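Ticket: Print colours shifting between proof and final run
Status: Resolved
Opened by: Ilham Wuisan
Product: Zernudard layout, desktop version
Printer profile: Saavedra matte

Original report

Hi all! I'm putting together the Tidthorpe community cookbook and I'm having a ball with it, but the greys are doing my head in. On screen they look neutral. On the proof from our desktop printer they look neutral. On the sample pages from the print shop they come back with a green tinge, mostly in the darker areas. Text and line drawings are fine.

What I've tried so far: restarted Zernudard, re-exported the PDF, swapped the paper setting from gloss to matte and back again. No change. We've got 500 copies booked for June, so I'd love to sort it before then.

Reply from support, Monday

Thanks Ilham, what a great project. Could you tell us which colour profile is showing under Export > Output, and whether the pictures are linked or embedded? Please also attach one of the affected pictures at full size.

Update from Ilham

Output says "Same as document", and the document is set to Jiretti Coated. All the pictures are linked.

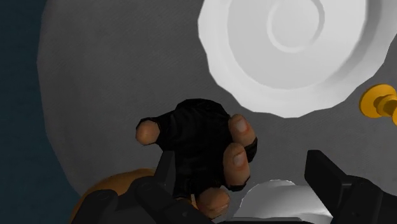
White plate on grey, dark teal to the left.

I also ran a test page with plain grey squares and no pictures at all. Those came back clean! So it does seem to be something in how the pictures are handled.

Reply from support

That test page was a terrific idea and saved us a lot of guessing. Your squares are built from black ink only, so they can't pick up a cast. Your pictures are RGB and get converted on export, and they're being converted for coated stock while the shop is printing on Saavedra matte. Dark greys are where you'd notice it first.

Please try the following:

Open Document > Colour and change Jiretti Coated to Saavedra Matte.
Choose "Convert" when asked, not "Assign".
Update all links.
Export again with the black limit set to 60.
Ask the shop to turn off conversion at their end.

Update from Ilham

Steps done, though I hit a snag. Update Links skipped two pictures without a warning – both had an apostrophe in the file name. Renamed them, relinked, and they went through.

New samples are back from the shop and the greys are grey! I've had them by the window and under the kitchen light and I can't find any green. The soup chapter looks gorgeous. Thank you so much, I've learned heaps about ink this week.

Reply from support

Wonderful news. The apostrophe problem has been logged as a separate bug. Closing this one, but reopen it if the cast returns.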